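## Sterdale Plush Friend, cream

If you've been hunting for a soft toy that's happy on a bed, a shelf or squashed into the bottom of a backpack, we think you'll get along with this one. It's cream all over, with a little light-blue round patch on the front – and yes, we're very fond of that patch.
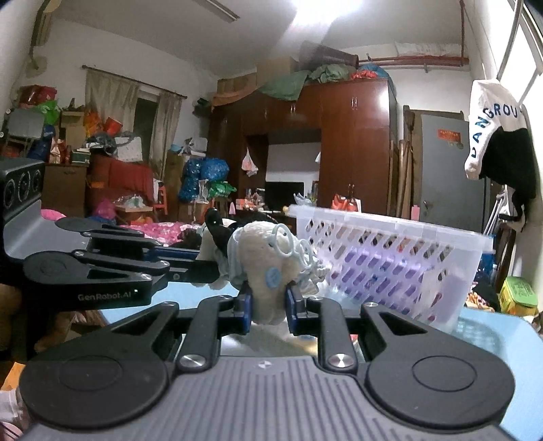
Sponge it clean with a damp cloth and let it dry on its own, away from the heater. Tamara Sima looks after our plush orders and is always glad to help if you're choosing a present and can't quite decide. Gift wrap is $2 extra, and orders of 20 or more ship free.

Item no. 1863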